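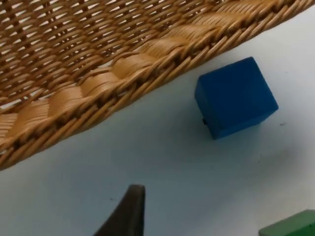
Our project was about storage that people really use. Small things on a shared table, where do they end up, and does the kind of container change it. We picked baskets because the studio already had some and the budget was small. The main one is wicker, tan going to honey brown, with a braided band at the rim that comes out lighter and shinier than the rest of the weave. The weave is dense but has small gaps where light gets through, and that turned out to matter later (see Results). The test items were mostly plain blocks like the blue cube, one color each, so they show up well on a white tabletop and there's no arguing whether something is in the basket or out of it.

Project report, Design for Everyday Spaces
Group: Ekatside
Written up by Ataahua Merrick
February 28, 2024

Background

Started in September with a different idea (labels on drawers). Dropped it. Labels got ignored by everyone including us. The second idea came from watching the shared table in the Keane room fill up by lunchtime every day. Stuff lands on the table and stays there. There was a plastic bin at the end but it had a lid, and a lid is one more thing to do.

So the question became: open basket versus lidded bin, same table, same items. Which one gets the things put away.

Materials

Wicker basket, open top
Plastic bin with lid, from the Keane room
Blocks, solid colors
White table
Notebook, pencil, phone timer
Masking tape for marking where the container goes

We wanted a second basket in a looser weave from Karudero, the craft store on the hill, but they were out and then we ran out of time.

Method

30 people took part, all students or staff from the building. Each person got the same instruction, read off a card: "Please clear the table when you're done." Nothing about speed. Nothing about the container. They did a short sketching task first using the blocks as something to draw, then cleared up, then left.

Everybody did it twice on different days, once with each container. Half started with the basket, half with the bin. One of us sat in the corner looking busy and wrote down what got left out. Times were taken from the first item picked up to the last one let go.

First 14 sessions were in the Keane room. The rest were in Climholm, the smaller studio upstairs, becuase Keane got booked for reviews. Same table moved up there, same tape marks. Light is different though. More on that below.

Results

Basket did better. 57 of the 60 total clear-ups ended with everything off the table, and all three misses were with the bin. Small difference and we know it. Most people clear a table when asked to.

The bigger difference was how they did it. With the bin, 13 people took the lid off and never put it back on. It just went on the table, so now the lid is the clutter. A couple of people stacked blocks on top of the closed lid and called it done. Counted those as misses.

With the basket people dropped things in from higher up and seemed less careful. Louder too, which surprised us, we thought wicker would be quiet.

The gaps in the weave came up a lot in the comments. People said they liked being able to sort of see if there was something inside without leaning over. Others said it looked nicer so they didn't mind it staying out. One person hated it, said it snags sweaters. Fair.

Problems

Room change halfway. Climholm has the big window and the white table gets glare in the afternoon, one participant squinted the whole time.

The blocks aren't real clutter. Real clutter is chargers, receipts, half a granola bar. A block wants to go in a container. Keys on a table, less so. If we did this again we'd use peoples own things, but then you have the privacy question and we'd need to redo the consent form.

Also the two containers differ in more than the lid. Different material, different look. So we can't say for sure that it's the lid. An open plastic bin should have been the third condition. Our instructor pointed this out in week two and we should of listened.

Braided rim: we never measured if it did anything. We noticed people moving the basket by the rim instead of lifting from the bottom. Didn't log it properly so it's not in the results.

Next steps

Run the open plastic bin. Get the loose weave basket if Karudero restocks. Try a smaller size, the current one takes up a lot of a small table, and two people asked where they were meant to draw.

Raw notes are in the Ekatside folder, the sheet called clearups_final2 (not clearups_final, that one has the wrong totals).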